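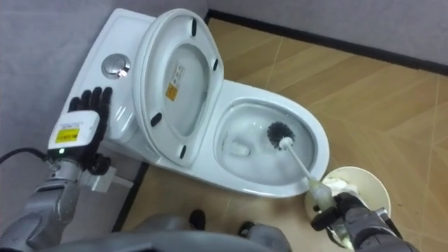

Hi Moushumi,

You asked for a quick write-up of the Makstead open day before the January payment goes out, so this is the long version of what I told you on the phone!

We had 50 people sign in, most of them from care homes and small hotels, plus a group from Drarlow who stayed until we turned the lights off. The cleaning demo was the big draw. Sewwandi ran it all day and we did 29 toilet runs in total, which is a lot of flushing (the water bill will be in the next set of figures, sorry). She has the robot keeping its left hand on the tank while the right one works the brush around the bowl, and the hotel people asked about that more than anything else – they wanted to know how hard it leans and whether it could crack a lid. I said we'd send them the force numbers, and Jahangir is putting those together now.

We had 2 stops during the day. One was a dropped brush, the other was Abilio hitting the stop button when a visitor stepped over the tape. Both times we were going again in a few minutes, but I'd like wider tape and a proper barrier for the next one, and I've put that under equipment.

What we didn't get to was the sink. Shiuli had it working at Kahsay last month and it just wouldn't behave with a different faucet, so we left it out of the program and I'd rather say so here than have you hear it from Drarlow. She needs 2 more weeks on it.

Spending is on track apart from the van, and I'll send the receipts separately. One of the care home managers wants us to come and try a real bathroom at her place – can we use the travel money for that, or is it a separate request?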